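A visit to the Ivstead software lab

I arrived at Ivstead a little before ten, after a bus ride that was longer than the map promised. The company has two floors in a former printing house, and visitors are received on the lower one, where the coats hang next to the network switches. Our group was small, mostly people who write software for repair and recycling companies. I was there for my own employer, Trivell, where we plan to automate some part of our computer refurbishing.

Florencia Palma, who leads the planning team, gave the introduction. She spoke for a short time about the market and then for a long time about error handling, and I was thankful for that order. Their software is called Campos. It takes a description of a task, for example exchanging a memory module in a desktop computer, and divides it into steps which the arm can do and check. Each step has a condition to begin and a condition to finish. If the second one is not satisfied, the program must not continue, even when the motion itself was completed without an error.

After the coffee we went to the work cell. One program was written for the computer and another for the fixture plate, and both read from the same model of the table.

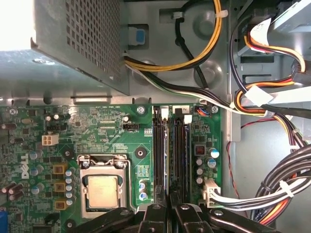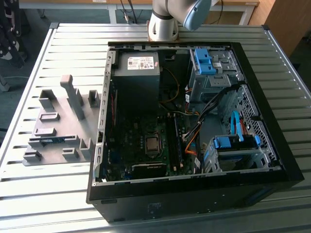 The open computer and the fixture, at the Ivstead work cell

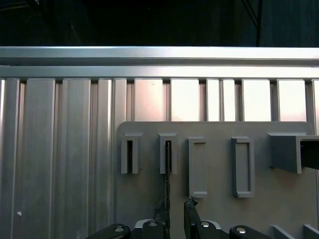
The perception part was explained by Sang Mạch. He has worked on it since the first version, and he answered questions very patiently. The system does not trust one camera alone. A fixed camera gives the position of the large things, and the camera at the wrist corrects this when the gripper is near. The difficult question is when to change from one to the other. In the old version this happened at a fixed distance, and cables caused many wrong corrections. Now the two estimates are compared all the time, and the arm slows down when they disagree.

I asked how they treat cables in planning. Sang said that they do not try to model each wire. The planner marks a soft volume where cables are likely, and a path through it costs more but is permitted. A hard volume is used only for metal parts. I found this sensible — our own attempt at Trivell treated everything as hard, and the planner very often found no path.

We also saw the log viewer, and for me this was the best part of the day. Every attempt is stored with the images, the forces and the decision of the planner on one time line. Florencia opened a collection of 376 attempts from February and filtered it to those where the force rose before the expected contact. It took her a few seconds. In our company the same search means one afternoon and several scripts.

Not everything convinced me. The task descriptions are still written by hand in a text format, and a new computer model needs more than 900 lines. They are working on an editor called Somwood, but it was shown only on slides. Also the calibration between the two cameras must be repeated after each change of the gripper, and I did not get a clear answer about how long it takes.

Lunch was soup and bread in the kitchen upstairs. In the afternoon there was a session about licenses, from which I have few notes. Florencia has promised to send us the format specification and a small set of logs, so that we can try the viewer with our own data. I will write to her again next week about the calibration.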